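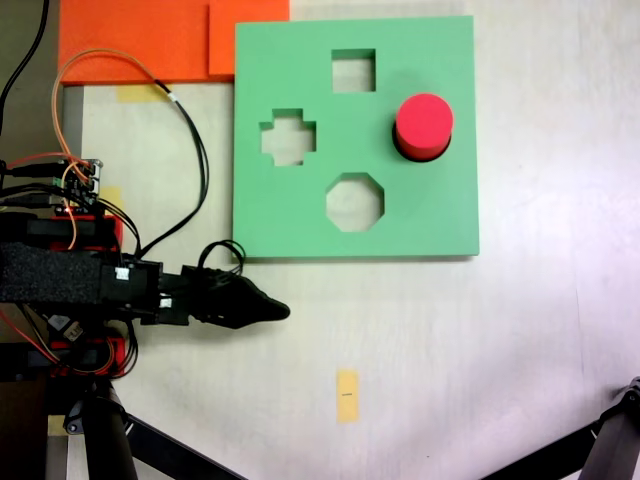

Según Siham Najjar, una pieza no encaja ni deja de encajar por sí sola: lo que se juzga es siempre una pareja, y quien acota el eje sin mirar el agujero ha hecho la mitad del plano.

Capítulo 5
Juego, apriete y tolerancia

5.1. Objeto del capítulo

En los capítulos anteriores se ha tratado la cota como un valor único. El plano indica una longitud o un diámetro y se supone que la pieza los posee. Esta simplificación es admisible en el cálculo de resistencia, donde una pequeña desviación apenas altera la sección útil, pero deja de serlo cuando dos superficies han de montarse una dentro de otra. La observación que abre el capítulo, recogida en las notas de taller de Vitdale, resume el cambio de planteamiento: la magnitud de interés pasa a ser la diferencia entre dos medidas, y esa diferencia suele ser mucho menor que cualquiera de ellas.

Se estudian aquí las uniones entre una superficie interior, que se denominará agujero, y una superficie exterior, que se denominará eje. Ambos términos se emplean en sentido amplio. Un chavetero es un agujero a estos efectos, y la chaveta que aloja es un eje, aunque ninguno de los dos sea cilíndrico. Las uniones cónicas y las roscadas quedan fuera, ya que requieren parámetros adicionales.

5.2. Definiciones

Medida nominal. Valor de referencia respecto del cual se fijan las medidas límite. Es común al agujero y al eje de un mismo ajuste. Se representa por N.

Medida efectiva. La que posee una pieza concreta. Solo se conoce a través de la medición y, por tanto, con una incertidumbre asociada.

Medidas límite. Valores máximo y mínimo entre los que debe hallarse la medida efectiva para que la pieza sea conforme.

Desviación superior. Diferencia algebraica entre la medida máxima y la nominal. Se escribe ES para el agujero y es para el eje.

Desviación inferior. Diferencia algebraica entre la medida mínima y la nominal. Se escribe EI para el agujero y ei para el eje.

Tolerancia. Diferencia entre la desviación superior y la inferior. Carece de signo - es una amplitud - y nunca puede ser nula, puesto que ningún proceso de fabricación repite exactamente una medida.

Conviene retener la distinción entre desviación y tolerancia. La primera sitúa la zona admisible con relación a la medida nominal; la segunda fija su anchura. Dos ejes pueden tener idéntica tolerancia y comportarse de forma opuesta en el montaje si sus desviaciones son distintas.

5.3. Tipos de ajuste

Se llama juego a la diferencia entre la medida del agujero y la del eje cuando es positiva, y apriete al valor absoluto de esa misma diferencia cuando es negativa. Los valores extremos se obtienen combinando las medidas límite:

Juego máximo = ES - ei
Juego mínimo = EI - es

Si el juego mínimo es positivo o nulo, el ajuste es móvil o con juego: cualquier eje conforme entra en cualquier agujero conforme sin deformación. Si el juego máximo es negativo, el ajuste es fijo o con apriete, y el montaje exige fuerza axial o una diferencia de temperatura entre las piezas. Cuando el juego máximo es positivo y el mínimo negativo, el ajuste se denomina indeterminado o de transición. En este último caso no puede saberse, a la vista del plano, si una pareja dada quedará con juego o con apriete.

La tolerancia del ajuste es la suma de las tolerancias del agujero y del eje. De ello se sigue que no es posible reducir la variación del juego sin estrechar al menos una de las dos zonas, con el consiguiente aumento del coste.

5.4. Ejemplo de cálculo

Sea una unión de medida nominal 25 mm, destinada a un pasador que ha de retirarse a mano. El agujero tiene desviación inferior nula y desviación superior de +200 micrómetros. El eje tiene desviación superior de -200 micrómetros y desviación inferior de -400 micrómetros.

Juego máximo = 200 - (-400) = 600 micrómetros
Juego mínimo = 0 - (-200) = 200 micrómetros

El ajuste es móvil. La tolerancia de cada elemento vale 200 micrómetros y la del ajuste, 400 micrómetros, valor que coincide con la diferencia entre el juego máximo y el mínimo. Esta coincidencia sirve de comprobación y debe efectuarse en todos los ejercicios del capítulo.

Obsérvese que la medida nominal no interviene en el cálculo del juego. Interviene, en cambio, en la elección de la tolerancia: mantener una misma amplitud resulta más difícil en diámetros grandes, y por ello los sistemas normalizados la hacen crecer con la medida.

5.5. Errores de forma

Las expresiones anteriores suponen superficies de forma perfecta. Un eje ligeramente curvado puede cumplir sus medidas límite en todas las secciones y no entrar, sin embargo, en un agujero de longitud apreciable. La cota de diámetro no limita por sí misma este defecto, salvo que el plano invoque la exigencia de envolvente o añada una tolerancia geométrica.

Emrys Bellis propone, para la enseñanza, separar ambas comprobaciones: primero la medida local con micrómetro, después el paso de un calibre de longitud igual a la del acoplamiento. Se adopta este orden en las prácticas. Las entradas achaflanadas facilitan el centrado inicial, pero no modifican el juego una vez introducido el eje, de modo que un montaje cómodo en los primeros milímetros no acredita la conformidad de la pareja.

5.6. Materiales deformables

En elastómeros, espumas y ciertos termoplásticos, la propia medición altera la medida. El contacto de los palpadores comprime la superficie, y el resultado depende de la fuerza aplicada y del tiempo transcurrido hasta la lectura. El plano debe indicar entonces las condiciones de medida junto a la cota. La sección 5.9 desarrolla el procedimiento con proyector de perfiles, que evita el contacto.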